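Working Rules for a Shared Bin-Picking Cell
Final report, Castillo Robotics Teaching Lab, Clololthorpe

1. Background

Our project was about the rules people follow when they use the bin-picking cell, and how those rules should be written down. The cell has one industrial arm with a gripper, a bin fixed to a board, and a control computer. Student groups share it through the term. When we started, the rules lived in three places: a laminated card on the door, a text file on the control computer, and whatever the last group told you when they handed over the key.

The three sources did not agree. The card said the arm had to be switched off before anyone reached into the bin. The text file said pause was enough. The group before us said to hold the emergency stop down with one hand, which makes it hard to pick anything up with the other.

We were asked to produce one set of working rules, try it out over the term, and report on which rules were followed and which were not.

2. What we read first

We read the robot maker's safety manual for the arm, the university's lab induction, and the parts of ISO 10218 and ISO/TS 15066 that our library had access to. The standards are written mostly for manufacturers and integrators. A student who wants to know whether it is all right to move a toy block that has rolled into a corner won't find the answer quickly.

We took a few basic ideas from this reading and tried to stay close to them:

Anyone entering the space the arm can reach should be in control of whether the arm can move.

A stop that depends on software is treated differently from one that removes drive power.

A risk assessment belongs to the whole application. The arm, the gripper, the parts and the task all count, so changing the gripper means looking at the assessment again.

Reduced speed during setup does not make it safe to be careless.

The third idea changed our plan the most. The existing assessment for the cell had been done for a suction tool. The cell now uses a finger gripper, which has pinch points the suction tool didn't have. Our first job was to redo that assessment with the lab supervisor, and this took longer than we had allowed.

3. The rules we wrote

The first draft was too long. The second draft had 8 rules and fitted on one side of a page. We wrote them as short orders and left the reasons for a separate sheet.

Rule 1. One person holds the teach pendant. That person is the operator and nobody else starts motion.

Rule 2. Say "moving" before the arm moves and wait for a reply from everyone at the cell.

Rule 3. Hands go into the bin only when drives are off. Pause does not count.

Rule 4. New programs and changed waypoints are run first in manual mode at reduced speed.

Rule 5. Check the clamps before the first run and after any collision.

Rule 6. Cables on the arm are checked at the home position and at both ends of the reach.

Rule 7. Anything added to the bin goes on the object list. Nothing sharp, nothing made of glass, no loose batteries.

Rule 8. Write down every protective stop, including the ones you caused on purpose.

Rule 2 felt silly for the first few sessions. People mumbled it or said it after pressing the button. By the middle of the term it had become normal, and other groups in the room had started using it too.

4. How we tested them

Each session was logged in a spreadsheet by whoever was not the operator. We used Prallelov, the lab's job logger, to record pick attempts and stops from the controller, and then compared it with our written notes. Over the term Prallelov recorded 1859 pick attempts. Of these, 1182 were made after the second draft of the rules was in place. We used only the later ones when comparing sessions, as the earlier logs had no operator name attached.

We did not measure whether the rules made the cell safer in a statistical sense. There were no injuries before or after, and the number of stops depends heavily on what is in the bin. What we could check was whether each rule was followed and whether the log matched what people said had happened.

5. Results

Rule 3 was the hardest to keep. In a picking task something goes wrong every few minutes – an item gets pushed against a wall, or two items end up on top of each other – and it is tempting to reach in and nudge it. Turning drives off and on again adds a delay, and people notice a delay more than they notice a risk. We recorded 4 breaches of Rule 3, all late in a session, and all by members of our own group. None of them happened while the arm was moving, but the rule does not make an exception for that.

We tried two fixes. The first was a long plastic reacher so that nobody needed to put a hand in. It worked for blocks but was useless for flat packets. The second was to change the program so that an item against a wall was skipped after a set number of tries and left for the end of the run. This was the better fix. It removed most of the reasons to reach in, and we recommend it to later groups.

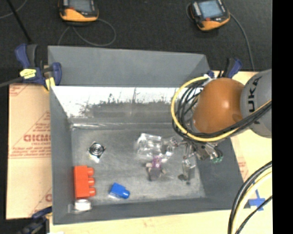 Rule 7 caused the most discussion. Clear packaging was the main issue, because it reflects light and the vision software often gets its shape wrong. One view in the group was that it should be banned, since bad detections lead to bad grasps and then to stops. The other was that a picking cell which only handles easy objects does not teach anyone much. We kept clear packaging on the list, with a note that the first runs with a new packet must be done in manual mode under Rule 4.

Rule 5 was followed nearly every time, probably because it is quick. Rule 6 was followed at the home position and often skipped at the ends of the reach. We think the wording is at fault. "Both ends of the reach" means something different to each person, so the final version gives two named positions stored on the controller.

Rule 8 gave us the most useful data and the most complaints. The stops in Prallelov did not always match the written log. In most cases the written entry was missing. In a few cases the log had a stop that the controller had stored under another code, and we had to go back through the manual to work out which one it was.

6. Housekeeping

Some good practice did not need to be a rule but is worth passing on.

Pendants should be put back where the next operator expects to find them, with the cable clear of any place where people walk. Tape marks should be left alone unless you know what they are for. If you move a mark, write it in the log, as someone else's calibration may depend on it. Wipe the bin when it gets grubby, as smudges change what the vision software sees.

We also suggest that Sunday bookings need two people. The building is quiet then and working alone at the cell was never properly ruled out in the old documents.

7. Comparison with another site

We were able to visit Zekside, a small packing firm that runs a similar picking cell. Their rules are stricter than ours in one way and looser in another. The cell is fenced with an interlocked gate, so the question of reaching in does not come up in normal running. On the other hand, they don't keep a list of allowed objects, as the products come from the customer and are already known.

A fence with an interlock would deal with Rule 3 better than any wording can. We put this to the lab supervisor, who agreed in principle but said the floor space is shared with the teaching benches. A light curtain across the open side may be possible and has been added to the list for next year's budget.

8. Recommendations

Replace the door card and the text file with the single page in Appendix A. Delete the old versions.

Redo the risk assessment whenever the gripper is changed, and keep the signed copy at the cell.

Use the skip-and-return behaviour in all picking programs by default.

Add the two named cable check positions to the controller backup so they are not lost when it is restored.

Get a price for the light curtain before the next intake.

The spreadsheet template and the object list are in the shared lab folder. The object list has a column for who added each item. Please fill it in.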